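Turau gear plate set – assembly guide
Section 4: Fitting the gears to the plate

4.1 Work surface

1. Clear the bench and spread the Clondo work cloth with the fine side up.
2. Smooth the cloth outward from the middle. Light creases are acceptable. Folds high enough to tilt the plate are not.
3. Wipe the plate on both faces and lay it down with the pin holes facing up.
4. Insert each pin by hand until it seats, then check that it stands upright.

Note: A dark cloth is preferred. Bright steel is hard to find on a pale bench. 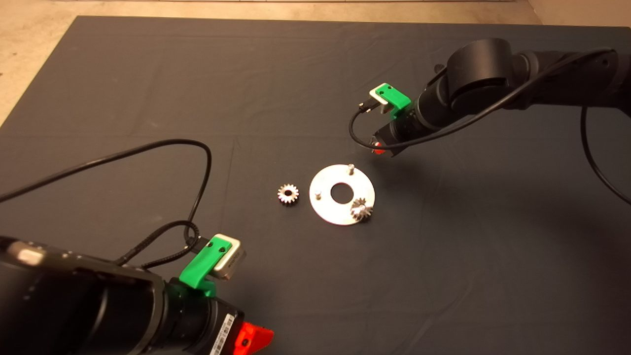
Gears are fitted one at a time, and any gear not yet in use stays on the cloth. Do not store spare gears in the central hole or stack them on the face of the plate. The gear lying to the left of the plate is in a suitable waiting position: flat, with a short gap between its teeth and the plate. Pins without a gear may be left standing until their turn.

4.2 Fitting a gear

1. Pick up the gear by its teeth, on opposite sides. Do not touch the bore.
2. Hold the gear level above the pin and lower it until the bore meets the tip.
3. Let the gear slide down under its own weight. If it stops partway, lift it off and start again.
4. Turn the gear one full revolution with a fingertip. It must move freely.
5. Repeat for the remaining pins.

Caution: Never press or tap a gear that has jammed. A tilted gear scores the pin, and a scored pin must be replaced.

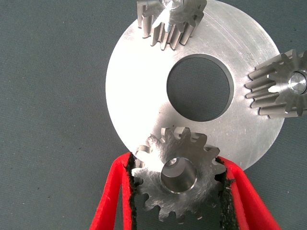
Gear teeth may extend past the rim of the plate. This is normal for the Turau set and does not affect running. Fine circular tool marks on the face of the plate are also normal – do not try to polish them out. A raised burr at the edge of the central hole is a fault. Return the plate with its packing slip.

4.3 Care of the cloth

1. Remove all gears and pins before lifting the cloth.
2. Raise it by one edge and let grit fall clear of the bench.
3. Shake it out away from the parts tray.
4. Wash after about 31 assemblies, without fabric softener. Dry flat.

Caution: Small parts catch in folds. Check the cloth on both sides before washing.
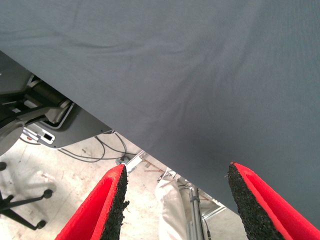

Ranasinghe, 24 Aug 2025

Changes in this revision: step 3 of 4.2 reworded at the request of Dilani Matubbar. Washing interval added to 4.3. Part numbers are unchanged. Corrections to this section go to Rizwan Liyanage, quoting the section and step number.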